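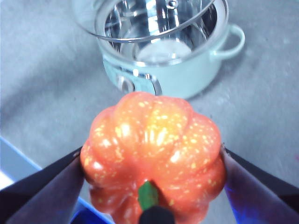
jirko_k
Looking for advice on finish for molded decorative pumpkins. I cast them in a two-part mold and paint with acrylics, and my topcoat comes out satin at best. The look I want is the one on this orange-red one with the short green stem: pale yellow speckles over the whole surface and hard, bright highlights along the tops of the ribs. My current schedule is two coats of brush-on gloss varnish, sanded at 2,000 between coats.

histden
Your sanding is the problem. 2,000 leaves a fine haze, and one thin coat on top won't always fill it. Either sand at 400 earlier in the stack and leave the last two coats alone, or polish after the final coat.

Lụa Phan
Disagree with histden. 2,000 is fine under a coat that levels properly. A brush-on acrylic in deep ribs doesn't level. It pools in the valleys and pulls thin on the crests, exactly where you want the shine. Spray it, with the piece on a spindle through the base.

histden
Spraying fixes the pooling. It doesn't fix haze under a thin film. I have test pieces on the shelf from January that show both faults.

toprak
How are the speckles done? On the orange one they look denser on the upper middle lobes and thin out down the sides. I get an even scatter with a toothbrush and it looks fake.

Lụa Phan
Toothbrush is OK. Hold the piece upright and flick from above at 40 cm, so the sides get less. Thin the yellow to the consistency of milk. Do the stem last, in two greens, with the lighter one on the cut face.

Svend Vídalín
I'd ask where it will be kept before choosing a topcoat. Mine sat on the kitchen counter beside the pots, and water-based varnish went tacky in the steam. Two-part clear has held up for me. It is also glossier. Wear a respirator.

histden
Two-part is overkill for a shelf ornament.

Svend Vídalín
For a shelf, yes. For a kitchen, no.

jirko_k
Kitchen, so I'll spray two-part on one and brush the other as a control. Same base color, same speckle. Will post both once they've cured.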